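How come floors get cold? (and other stuff about heat)

OK kids -- quick one this week, I have to be at the Pilwood library by four.

So. You get out of bed. Bare feet. Rug is fine, nice even. Then you step on the bathroom tile and YIKES.

But get this. The rug and the tile are the same temperature. Same! They sat in the same house all night. If you put a thermometer on each one you'd get the same number, or so close you couldn't tell.

So why does one feel freezing?

## Your feet are not thermometers

Your feet don't feel how cold a thing is. They feel how fast heat is leaving YOU.

Heat always goes from the warmer thing to the cooler thing. Always. Your foot is warm, the tile is cooler, so heat runs out of your foot and into the tile. Tile is good at carrying heat away. The word for that is **conductor**. Metal is an even better one. Touch a spoon, then touch a wooden spoon. See?

The rug is bad at it. All those little hairs have air stuck in between them, and air that's stuck is terrible at moving heat. The word for that is **insulator**. Your coat is one. So is a bird's fluffed up feathers, and the foam inside a picnic cooler.

A coat doesn't make heat by the way. It just slows yours down on the way out. Put a coat on a snowman and he melts SLOWER. Try it this winter and write to me.

## Try it: the ice cube race

You need:

- 2 ice cubes, same size
- a metal baking pan
- a wooden cutting board
- a towel for the mess

Leave the pan and the board on the counter for an hour first so they match the room. Touch both. Guess which one will melt the ice faster. Most people say the board, becuase it feels warmer.

Now put one cube on each. Watch.

The pan wins. The metal moves heat from the rest of the pan into the ice really fast. Wood is slow. Angus Tosh, who is seven and lives in Ashworth, sent me a letter saying his pan cube was a puddle before his dad finished making toast. Nice work Angus.

Want to go further? Do it again on a plate, a book in a plastic bag, a folded sock. Write down the order.

## What about the hot way around

Works the same, just backward. Sunny day, metal slide -- ouch. The wooden bench right next to it, not so bad. The slide shoves heat into your legs quickly. The bench does it slowly.

This is why pots are metal but lots of pot handles are wood or plastic. Metal to get the heat in to the soup. Handle to keep it out of your hand.

## Where a whole room gets its heat

Rooms are trickier. Air moves. Warm air floats up, cooler air slides down under it, and round it goes. That's called **convection**. Ceiling gets the warm stuff. Floor gets the leftovers. So the air down by your toes really can be a bit cooler than the air by your head!

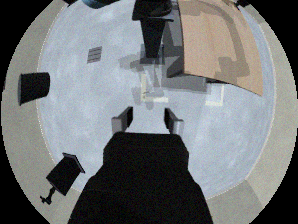 And heat sneaks out through walls too, and windows most of all. Glass is thin. On a cold night hold your hand near the window (don't touch, just near) and then near an inside wall. Feel the difference? Curtains help. So does a rolled up towel along the bottom of a drafty door.

Builders stuff fluffy material inside the walls, and it works just like the rug does. Lots of tiny pockets of stuck air.

## Words to keep

**Conductor** -- lets heat through fast. Metal, tile.

**Insulator** -- lets heat through slow. Wool, foam, stuck air.

**Convection** -- heat getting carried around by moving air or water.

Next time: why soup stays hot longer than toast. Send me your ice cube results, drawings are good too. Gotta run!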